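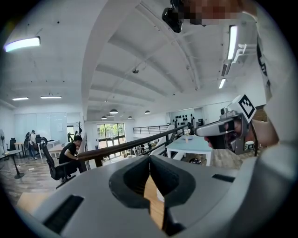

Lighting for an open office with a mezzanine - pendants, panels or both?

Posted in: Workplace and Interiors
24 November 2020

Rin Wada

Hello everybody. I write from a small company, and I was given the task to improve the lights in our office before we move more desks to the upper level. English is not my first language, so please ask me if something is not clear.

The office is one big open room with a mezzanine. The ceiling is white with white beams across it. We have rectangular light panels, and deeper in the room there are black pendant lamps. At the edge of the mezzanine is a wooden handrail on black metal balusters, and at the back there is a raised walkway with a black metal railing too. The middle of the back side is tall glass windows and doors, with green plants outside. I like this room very much and I don't want to spoil it.

My problem is on the upper level. When a person stands near the handrail, the panels are much closer to the eyes than they are for people downstairs. Two colleagues told me they get tired eyes in the afternoon. When we switch off the panels and keep only the pendants, the desks become too dark for paper work. I borrowed a light meter and on the darkest desk it showed 200 lux with only the pendants on. With everything on, the same desk had 356 lux. It was evening and dark outside when I measured.

I have a price from one supplier, Brillia, for new pendants with a wider shade. The lamps look nice but I am not sure they solve anything. Should I replace the pendants, change the panels, or buy desk lamps and leave the ceiling alone? The building owner permits us to change lamps but we may not drill in the beams.

One more small thing. The handrail has become dull where people put their hands. Is it possible to refresh only this part, or must we do the whole rail?

Moradi

Don't start with the pendants. In a room like yours they mostly make the place pleasant, and a wider shade will not bring much more light to a desk that is not under it. I would look at the panels first.

Sit down at each upstairs desk and look straight ahead, then a little up, like you do when you think. If you see the bright surface of a panel directly, this is your glare. You have a few ways to fix it. Ask if the panels can take a different cover, with small prisms, so the light goes more down and less to the side. Ask also if they can be dimmed. Many can, but the driver must be the right type, and you need an electrician to check. Then turn the desks so that the panel is at the side of the person and not in front. This costs nothing, so try it before you pay for anything.

For paper work people usually want more than 356, so add desk lamps for those who need them. We did this in my last office and bought lamps only for people who asked. It was less than half of the team.

Please measure again in the daytime. Your glass side changes everything, and the desks close to it maybe need no help until winter.

Jondau

desk lamps. we have ours since April and no complaints. pendants are decoration

Voster

I can answer only about the handrail, I am a joiner.

First find out what finish is on it. Put one drop of water on the dull part, in a place where people don't look. If the drop stays round, there is still some finish. If the wood becomes dark, the finish is gone there. Then try a little bit of spirit on a cloth, also in a hidden place - if it becomes sticky, it can be shellac, and you should not put oil on top.

If it is oil, you can repair only the worn part. Clean it with mild soap, let it dry until the next day, sand very lightly by hand along the grain, and put thin oil with a cloth. Wipe off all that is left after fifteen minutes. Lay the cloths flat outside to dry and don't throw them in a pile in the bin, because oily cloths can start a fire by themselves.

If it is varnish, a small repair will always show its border. Then I would do the whole length between two posts or corners, so the eye doesn't find the line. Put paper over the black metal before you sand, the dust goes into the corners and it is boring work to take it out.

Rin Wada

Thank you all. I turned two desks today and one colleague already says it is better. I will ask the electrician about the dimming and wait with the pendants. For the handrail I made the water test and the wood became dark, so I will try the spirit next.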